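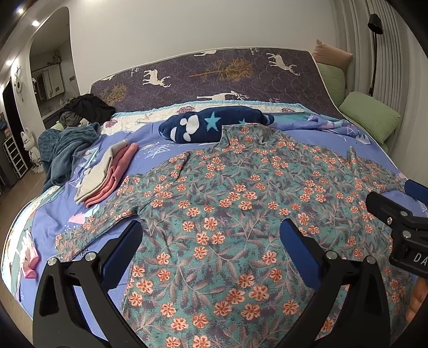
Visit to the Gromano workshop, Wed 25 September

I had wanted to see this place since last December, when Kosmas Triantafyllou wrote on the forum that he was building a folding machine for his laundry and that he was already on the third version. Gromano is a shared workshop on the ground floor of an old printing house, with 519 square meters and a door that you must push with the shoulder. Kosmas rents one bench in it and lives two streets away, so the visit had two parts, first the workshop and then his apartment.

Dwight McKinnon opened for us. He takes care of the machines and he gave the safety talk, which was short and serious. We were seven visitors. Please take closed shoes if you go, one man had to wait at the entrance in his sandals and he saw only the coffee corner.

The bench

Kosmas calls his project Wuta. The plan is a small arm on a rail beside the bed, which takes a shirt by the bottom edge, lifts it and makes three folds. The arm is not ready. On the bench there was the rail, one motor and a box of broken printed parts, which he lets everybody touch. I liked this box very much. In my own projects I throw the broken parts away, and then I make the same mistake again in spring.

What works today is the hand tool. It has two curved black jaws with a blue rubber pad on the inner side of each one, and you hold it and do the work yourself. In this way he collects examples of how a person grips cloth, before any motor has to do it. He told us he has 1146 recorded grips until now, most of them made in the evening after his job.

The pads were the longest discussion. His first pads were too hard and the cloth slipped out when he lifted. Then he tried a very soft foam, and this one took two layers together when he wanted one. Dwight thinks the curve of the jaw matters more than the pad. They did not agree and we had to move on, because the laser cutter was booked at four.

The apartment

The bed is the test table, with its usual duvet, and he does not clear it completely for a test. When I came in, a teal-green piece with orange-pink flowers was spread flat on it, with the sleeves open to both sides. The duvet has leaves and flowers also, and I asked if this is not difficult for the computer. He said yes, very, and that a plain gray sheet would give him nicer results and a machine that works only on plain gray sheets.

I tried the tool with one of his cotton shirts. The hand learns quickly to come from low and close slowly. My problem was the second layer, I caught it almost every time. A visitor who sews at Lévesque, the curtain shop, did it much better than all of us, and Kosmas asked her to come again and record a set.

Practical things

The workshop opens for guests one evening in the month. You write your name on the list on the Gromano page and bring something small for the coffee box. Tram to Clornano, then walk along the canal side - the other side has no bridge. Photos are allowed at the benches if you ask the owner of the project.

I asked Kosmas when the arm will be on the rail. He said first the wrist joint, which he must print again, and he would not give me a month.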